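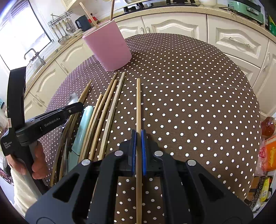 1/ Some notes on how screen credits get recorded, and why two filmographies for the same actor rarely agree. I index credits for a small reference database. Most of this applies to TV. Film is a little cleaner.

2/ Start with billing. "Main title" means the name appears in the opening. "End title" means it appears after the story is over. "Guest starring" and "co-starring" are contract categories first and descriptions of the part second. A co-star may have one line. A guest star may carry the episode.

3/ An actor listed in the main titles may not be in the episode at all. Contracts often cover "all episodes produced," so the card runs anyway. If you count appearances from the opening titles, you will overcount. We log these as "credited, does not appear."

4/ The reverse case: "appears, uncredited." This needs a source we can check. A call sheet is good. A production still with a caption is acceptable. A fan's recollection is not, even when it is probably right.

5/ Worked case. Hokau is a courtroom serial we finished in March. The published total for its lead was 58 episodes. Our total is 56. The missing 2 were recap episodes made entirely from older footage. She was credited, she is on screen, and she did no new work.

6/ We enter those as "archive footage" and keep them out of the total. Other databases keep them in. Neither is an error, but you can't compare the numbers until you know which rule was used.

7/ Recasts. When a part changes hands, the character page should carry both performers with episode ranges. Many pages show only the later one. In Erneren the older daughter was recast after the pilot, and the pilot was then partly reshot. Both actresses are visible in the version that aired – one in the wide shots, one in the close-ups.

8/ For that pilot we credit both. The end titles name only the second. The first is entered as uncredited, with the time codes in the notes field.

9/ Name changes. An actor may join a union where the name is already taken and add an initial, or take a married name partway through a run. The rule is one person, one record, with the credit stored exactly as it was printed on screen. Do not "correct" old credits to the current name.

10/ The opposite problem is two people sharing one record. Iyer, a hospital drama, had two day players with identical names in the same season. They had been merged for years, which gave one of them a stunt career he never had. Splitting them took longer than indexing the season.

11/ Scale, for anyone thinking of doing this. The current batch is 2587 credits. Of those, 1439 match the on-screen text with no changes. The rest need an edit, usually to the character name.

12/ Character names are the weakest field everywhere. Scripts say "Nurse 2," titles say "Nurse," and the press kit gives her a first name that is never spoken. We use the titles. The other two go in as alternates.

13/ Voice work is worse. Etell, the animated one, credits its cast as a single block with no roles attached. Some 500 entries are sitting in our queue as "voice, role unknown." I would like to clear them, but assigning roles by ear is guessing.

14/ Dates. We record first broadcast in the country of origin. Streaming services often show the date a title was added to their catalog, and that date gets copied into biographies. If an actor seems to have a gap and then a very busy year, check for this first.

15/ "Known for" lists are usually generated from page traffic and billing. They tell you little about how long someone worked on a show. A one-episode guest spot on a popular series can outrank six seasons on a minor one.

16/ If you send a correction, please include the episode number, the time code, and the exact text on the card. Spelling and punctuation as shown – including mistakes. Corrections without a time code go to the bottom of the pile and stay there for a while.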